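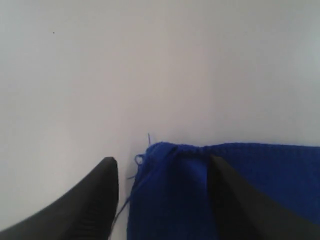 Print this thread | E-mail this thread

Fevby jumper, is it really merino?

tansy_b
Has anyone bought one of the blue Fevby jumpers from the shop in Sadbridge? £119 and the label says "merino rich". Rich how? I asked by e-mail and got a link to the washing page.

oldpurl
"Rich" means whatever they fancy. Mine bobbled at the elbows after 2 wears. Sent it back in February and had to pay the postage.

Skorko
Bobbling doesn't prove anything, oldpurl. Good soft merino bobbles as well. I've had mine two winters and it's fine.

oldpurl
Fine with a shaver once a week, I bet.

Skorko
Once a month. It's knitwear.

mill_end
The small label in the side seam has to give the percentages. Look there before you argue. My Šindelář cardigan says 60 wool and cost less than half.

tansy_b
Side seam says 40% wool, rest acrylic. So not what I'd call rich.

Skorko
Still warm though?

tansy_b
So is a fleece for a tenner. They also claim 400 hours of testing. Testing of what, it doesn't say.

oldpurl
Sitting in a drawer, probably. Keep the receipt.

Print this page | E-mail to a friend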